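In defense of the ugly bowl

January 8, 2020

Every January the shops in Navstead fill their windows with storage boxes, and the newspapers tell us how to have a calmer kitchen. The advice is nearly always the same. Take everything out, keep what matches, give away the rest. I followed it for some years and I want to argue against one part of it, the part about matching.

When I moved to this country I had one suitcase and I bought my first kitchen things in a single afternoon. I was proud that they belonged together. Everything was white: plates, cups, bowls, even the sugar pot. In the town where I was born, close to Zarnanport, my mother's cupboard was a mixture of three households, and as a girl I was ashamed of it when guests came. So a white cupboard felt to me like a small promotion in life.

It took me a long time to notice that I did not like to use it. A white bowl in a white cupboard is difficult to find. I took out the wrong size, put it back, took out another. When one broke I could not buy the same one again, and the set became a set with a hole in it, and this bothered me more than the loss of a bowl should bother an adult person.

Then somebody left a bright green bowl behind after a dinner. I asked everyone who had been at the table and it belonged to none of them. I can say without cruelty that it is not beautiful. It is the green of a lime, and shiny, and it goes with nothing I own. For a month I kept it on top of the refrigerator, waiting for its owner. After that I began to use it, first for potato peels, later for salad, and now for almost everything.

The green bowl is always the one I can find. If I say to a guest "please give me the green bowl," the guest gives me the green bowl. I do not have to explain that I mean the medium one, behind the other medium one. On a dark shelf or a crowded counter my eye goes to it first. I think we do not give color enough credit for this. We treat it as decoration, when in a working room it can be a kind of label.

My neighbor, who cooked for 6 people every day for most of her life, told me she never owned two bowls of the same color on purpose. Red was for dough, yellow was for eggs, and a child of four could set out what she needed. She finds the modern kitchen very sad. She says it looks like a dentist's office where one is also permitted to make soup.

I know the answer to this. People say that a calm room makes a calm mind, and that too many colors make noise. I accept it for a bedroom. But a kitchen is a place where we do things with our hands, often in a hurry, and a little noise is useful there. Carpenters do not paint all their tools white.

There is also the question of money. Last winter I looked at a set from Trummer, in a color the catalog called "fog." It would have cost me 300 dollars to replace bowls that had nothing wrong with them. The magazine Plakoston recommended exactly this in its February issue last year, under a title about living with less. I read the article twice to be sure. To live with less, I was supposed to buy a set.

I did not buy it. I gave away 3 of my white bowls, the ones which sat inside each other and never came out, and I did not replace them. At the church sale I found an orange one with a chip on its foot, and a blue one that is too deep for cereal and perfect for rice. They stand on the shelf beside the green one and they look terrible together, in the way that my mother's cupboard looked terrible.

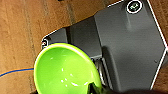
When I visited her in the autumn I opened that cupboard again and looked for what I used to be ashamed of. I found the brown dish for beans and the pink cup without a handle, which she uses to measure flour. I could have cooked a whole meal there without asking her where anything was.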